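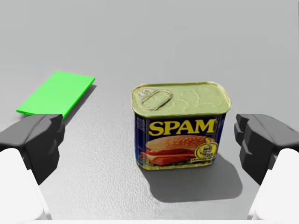 Ticket 381, pantry catalog, barcode lookup returns the wrong item. Opened Sat 6 November by Ronja Ekström, Wornham branch.

Love the new catalog, first of all! We got the whole back shelf entered in one afternoon and people are already searching it from home. One snag: anything with a pull-tab lid, like the blue SPAM can with the yellow lettering, goes in fine by hand, but when I scan it the record opens as "Dried beans, 20 oz". Same result on both our scanners. Typing the digits works every time. I tried logging out, a different browser (Sikora and then the plain one) and a restart of the tablet.

Reply from Rafail Mavromatis, Altbridge support:
Thanks Ronja, great detail! Two things to check. Open Settings, then Scanner, and tell me what "Prefix length" says. Then scan into a blank text file and paste what comes out.

Ronja:
Prefix length is 11. In the text file I get all the digits, plus a space at the front. The beans scan has no space.

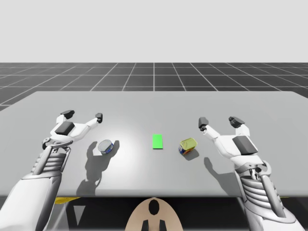 Rafail:
The space is our culprit, I'm nearly sure. With a prefix length of 11, the catalog reads the space as the first character, drops the last digit and grabs the nearest match, and beans happens to be first in your list. Please set prefix length to "Full code", tick "Trim spaces", and press Rebuild index. You have 1,024 records so give it a few minutes. Don't close the tab while it runs!

Ronja:
Done, and wow, that was quick. Meat, soup and tuna all open on the right record now. The one holdout is Stindilen crispbread, which gives "No match".

Rafail:
Hooray for the meat and soup! The crispbread was entered in September under the old import, so its code was saved short. Delete the code on that record, scan it in fresh, save. If any others come up "No match", same fix.

Ronja:
Crispbread is working. Found two more from September and fixed those as well. Leaving the ticket open until Monday so the other shift can try it.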